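Department of Engineering > Student Projects > Automation Laboratory > Reports

Comparison of Two Finger Sets for Picking Flat Cartons with a Wrist-Mounted Camera
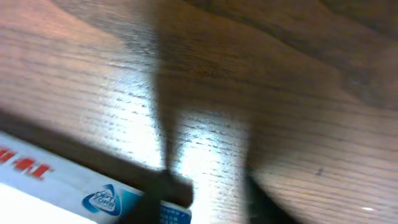 Figure 1. Wrist camera view with both fingers low over the table and a printed carton at lower left. Motion blur and glare on the wood are both present.

Submitted by the project group in partial fulfilment of the second-year module in applied automation, Endside College.

1. Purpose of the project

The group was asked to compare two sets of fingers fitted to the same parallel gripper and to recommend one of them for the handling of small, flat retail cartons. Cartons of this type are light, have smooth printed faces and lie low on the table, so that the fingers must come down close to the surface before they can close. The laboratory had previously used the gripper mainly for blocks and bottles, and no record existed of how it behaved with thinner goods.

A second aim was added in December, after the first trials. The wrist camera was found to supply images of very uneven quality, and the group was asked to report on whether those images could be relied upon when the arm was moving.

2. Equipment

The arm and the gripper body were the same throughout. The first finger set, supplied by Hanuvar, has flat, rigid pads. The second, supplied by Robles, has a softer pad that bends slightly on contact. Both sets are dark in colour and both reach into the lower part of the camera image. The arm was driven by the laboratory's Zorau controller, with the speed limit left at the value used for teaching sessions.

All trials were carried out on a wooden table. The group considered covering it with a matt cloth, but the supervisor preferred that the surface be left as it is in ordinary use.

3. Method

Each finger set was given 40 attempts. At the start of each attempt a carton was laid flat at one of several marked angles to the arm. The operator brought the gripper down by hand controller, closed it, raised the carton a short way and held it still. An attempt was recorded as a success if the carton stayed in the fingers until the operator gave the command to release. Crushed corners were noted separately and did not count as failures.

Images from the wrist camera were saved during the approach only. After duplicates had been removed, 2194 images remained for review. Each was marked as usable or not usable. An image was considered usable if the nearer long edge of the carton could be followed by eye and the gap between the fingers could be made out.

4. Results: fingers

The rigid Hanuvar pads gave the firmer hold when the carton was square to the gripper. When it lay at a slant, one pad tended to touch first and push the carton round, and the operator had to open the gripper and begin again. The Robles pads were more forgiving at a slant - the bend in the pad took up part of the error - but they let go of the carton more often while it was being raised.

Damage was light in both cases. The rigid pads marked the corners of 2 cartons. The soft pads marked none.

5. Results: camera

Fewer images were usable than the group had expected. The main cause was motion blur during the last part of the descent. Figure 1 is typical of the difficulty: the fingers are heavily blurred and the left one lies over the right end of the carton, hiding the part that the operator most needs to see. A dark band of shadow from the gripper also runs down the table, and in a simple edge test a shadow of this kind was several times taken for the side of an object.

Glare was the second cause. In the same figure the wood between the fingers is close to white, and the white areas of the carton nearest the corner are overexposed. The blue circular logo, which reads OPTI ZORB, can still be made out, whereas the small blue text near the finger cannot. Large printed marks therefore appear to be a better guide to position than fine print or the plain edges of a carton.

Lowering the approach speed improved the images, though it lengthened each attempt. Shorter exposure was also tried, but the darker areas of the table then lost most of their detail.

6. Recommendations

The group recommends the Robles fingers for cartons laid at varying angles and the Hanuvar fingers where the goods arrive in a fixed position. For either set, the arm should pause above the carton and take one still image before the final descent, and images taken during that descent should not be used for measurement.

The lamp over the table should be moved or fitted with a diffuser before any further trials. The group did not have time to test this.

7. Records

The trial sheets and the reviewed images are held in the laboratory store under project number 2525. The finger sets have been returned to the equipment cupboard with their original screws.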